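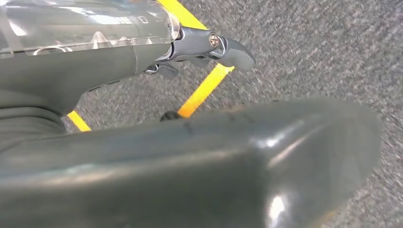
Seagrass and Salt Marsh Restoration: Verkeck Site
Notebook entry, Tuesday, March 16, 2021

Purpose: to record the condition of the seedling stock before spring planting and to confirm plot assignments for the two marsh sections, Lilia and Jia.

Stock count. The nursery holds 1,700 cordgrass plugs. Of these, 183 show leaf browning at the tips and have been moved to the shaded bench. They are not to be planted until they have been inspected again. Salinity in the holding trays was raised in January and has been kept level since.

Plot assignments. Lilia will receive 80 plugs in each of its 8 plots. Jia will be planted second, after the creek bank has been surveyed. The lower edge of Jia lost more sediment over the winter than the Vakar model predicted, and the planting line should be moved inland. The distance has not been decided.
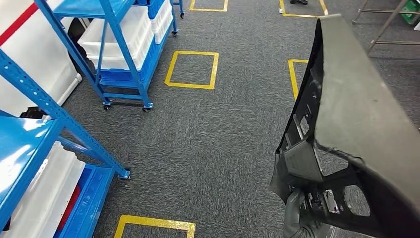
Gray carpeted floor with yellow tape squares; blue shelving cart at left.

Sediment cores. Cores from Lilia were split and labeled this morning. The upper layer is fine silt with root fragments. Two labels were smeared and have been rewritten; the original numbers are in the margin of the core log. Drying will begin tomorrow at the usual oven setting. 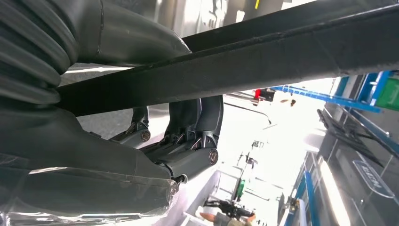 Ribbed black bellows and gripper housing, close view.

Outstanding items:
Replace the tide gauge battery at Verkeck.
Request the revised elevation map for Jia.
Compare eelgrass seed viability with last year's sheet.
Return the borrowed core tubes to the Vakar store before the next low tide survey.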